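Nov 14, 2020. Bench 2, equipment planning for next year

Working through the purchase list before the December cutoff. The current cell is two arms on a black extrusion frame over the butcher-block top. The plan is a second cell on the same pattern, with changes where the first one costs us time.

Arms: Venckus quote is in, lead time 6 weeks from deposit. Disau has not answered on spare wrist modules. If they don't, order one complete spare wrist from Venckus and accept the price.

Gripper cable is the weak item. It runs outside the links and hangs free at the tool end, so it takes a bend every time the wrist turns. Budget line: 23 replacement cables at the Astus bulk rate, shared between both cells.
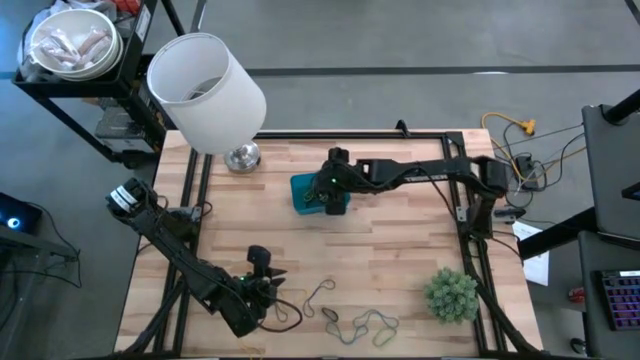

Fingers next. Astus lists the plain two-finger set at 205 dollars a pair. The rubber-faced set is 345. Cord is the hard material for us and smooth faces let it slide, so one rubber-faced pair for trial and plain pairs for everything else. Do not order the wide version, it won't go down inside the trays next to the wall.

Power: extension cords on the floor are not acceptable for two cells. Nuststead can fit a fixed drop with a lockable switch per frame. Need a written quote, not the phone number they gave last time. Put it under facilities if facilities will take it.

Wrist cameras: the present ones smear when the arm moves fast over a tray. Either a shorter exposure with more light, or global shutter units. Try lighting first, it is the cheaper line. Hold the camera line open until that test is written up.

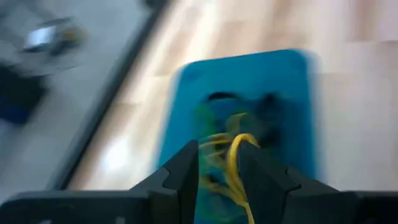
Can the second cell wait until the wrist spares are sorted out?
The frame and tabletop can be ordered now, because neither depends on the arm model. The arm deposit waits for the Disau reply.

Open items:
- top material for cell 2: same wood, or a matte laminate to cut glare
- clamp mounts for the side rail, check stock before ordering
- trays: keep the blue ones, buy spares in the same size
- cord in mixed colors and thicknesses for the test set, consumables budget

Revised sheet goes in the shared folder under cell 2.

Bench notebook, internal use only | Contact: equipment desk | Back to top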